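Sallon Home Rooms: Club License

Schools and clubs, 170 dollars for the year
Made by Pillier. Sold here with my own lesson packet.

Hi, I'm Roscoe Gallagher, and I run the robotics club that this page grew out of. I started selling the club license through this little store after so many other coaches wrote to ask what we were running on our laptops, and I figured I might as well put everything I know in one place. So it's a long page! Scroll down to the system stuff if you only want to know whether it will run on your machines.

Sallon is a simulator. Your students drive a robot arm through the rooms of a pretend house, with real-enough physics, and they try to get chores done. Pick up the ball. Open the door. Move the tissue box without taking the lamp along with it. I've coached kids on real arms for a long time (we still have one, an old Sugiyama with a shoulder joint that makes a noise I don't love) and the trouble was always the line. One arm, a roomful of kids, and everybody but the driver is looking at a phone. With Sallon they all drive at once, and then the best programs get their turn on the Sugiyama.

What your students will be doing

The rooms are the main reason I like it. There are other simulators that give you a gray floor and a cube, and a cube is fine for the first afternoon, but my kids were bored silly by the second. Sallon gives them a house with a painting on the wall and a window with a brick building outside it. They get attached to the place. They start saying "put it by the cabinet" when they talk to each other, and pretty soon they're writing code that says the same thing, and that's a good chunk of what I'm trying to teach.
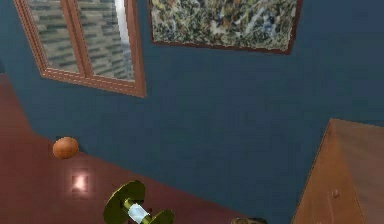

We start everybody off with driving only, no code. I give them most of a club meeting to just bang around and get used to the controls, and I strongly suggest you do too, even if you're short on time. They will tip the camera over and lose track of which way is up. They will wedge themselves behind the furniture. Let them! Hit reset and the room goes back the way it was, and nothing had to be glued. After that we go on to looking: find one thing in the room and turn until it's in the middle of your view. Then reaching, then gripping, then putting something down where you meant to. My packet goes in that order and it lines up with the task list built into the program, with a few I wrote myself mixed in.

The object library has 966 items in it, which is way more than you'll use in a year. You can drag any of them into any room and save the room under your own name. My older students build rooms for the younger ones, and they are merciless about it (pencils, so many pencils, always right next to something bigger). If you have a kid who isn't wild about coding, put that kid in charge of building rooms. I've had a couple turn into my strongest testers that way.

Doors are hard, so plan for it

I want to warn you about the door unit, because it's the one that makes coaches email me. A door in Sallon has weight and a hinge, and the handle has to go down before the thing will swing. A student who has been picking up balls all month will grab the handle, back straight up, and watch the gripper slide right off. The hand has to travel on a curve, and somebody has to work out the curve. We do it on the whiteboard first with a piece of string and a marker. It takes us 2 full meetings and I've stopped trying to squeeze it into one.

There's also the matter of where you stand. If the base is parked in the path of the swing, the door comes and bumps it, and the program doesn't tell you why your run failed, it only tells you that it did. I've asked Pillier for a better message there. Meanwhile I have students draw the swing on paper with the furniture marked in, and then pick a parking spot that's out of the way of all of it.
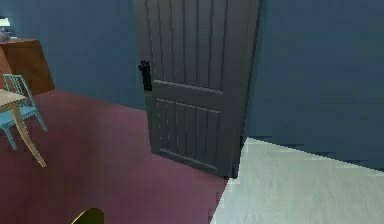 Priya Nakamura wrote in to say that her group skipped the string and marker and used a compass from the math room, and had the curve worked out before the end of the hour. She also said the door unit was the first time her students asked to stay late, and that she wished the license came with more kinds of handle. Me too, Priya. There's a round knob listed for the next update and I'll change this page when I've tried it.

Her other question was about grading. I don't grade, we're a club, but the program saves a log of every run with the time it took and whether the task was marked done. You can open it in any spreadsheet. Lyle Ambrose teaches this as a regular class and hands in those logs along with a half-page the students write on what they changed between runs. He let me put his half-page form in the packet, so you have it if you want it.

The desk challenge

Once they can reach and grip, we move to the desk, and it's where the club stays for most of the spring. It's a smaller space with more things to bump into, so the driving has to get a lot neater. I give each team the same layout and one object to move, and the run is thrown out if anything else gets knocked off its spot. Some objects are kinder than others. A box is pretty easy. A pencil lying flat is awful, since the fingertips want to press on the desk before they close on the pencil, and a funnel is a funny one because kids go for the wide part every time. Let them find out about the narrow part on their own.

Tip from me: have the teams save the view from right before they close the gripper, every run. When a grip fails, that's the view you want to talk about together. Are the fingers open wide enough? Is one of them lower than the other? What's the elbow going to do to the lamp when it lifts? I can get half an hour of good arguing out of one of those.
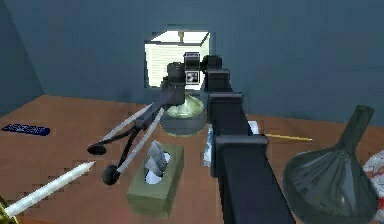
What you get

The club license, good for a year from the day you turn it on. It covers 6 computers running at the same time, and you can put the program on more than that as long as you aren't all running it together.

All the rooms and the whole object library. No add-on packs, no coins, nothing to buy inside the program.

My lesson packet as a printable file, with the driving, looking, reaching, gripping, door and desk units. It has coach notes in the margins, and some of them are a bit blunt.

Lyle's run report form.

Email help from me. I answer in the evenings after dinner, a little slower in September when every club is starting up at once.

What you don't get

A controller. Keyboard driving works, and it's how most of my kids do it, but a plain two-stick game controller is nicer for the wrist. We use the Prostis ones from the parts page. Any controller your computer recognizes should be fine.

A real arm. Programs written in Sallon can be sent to a real one if it takes the same commands, but you'll have some fixing up to do. Ours needed its grip slowed way down.

Will it run on our laptops?

Probably, if they can handle a basic 3D game. On our oldest machines I turn the picture quality to low, and the edges of things go a bit blocky and soft, and the kids stop noticing by snack time. Please run the free trial room on your slowest computer before you order. You need internet to turn the license on and after that you can work offline.

Ordering

Use the button at the top, or send a school purchase order to the store address and put your club's name on it. I send the license key and the packet in the same email. If you open it up and it won't run on anything you own, write to me within the month and I'll refund you and take the key back.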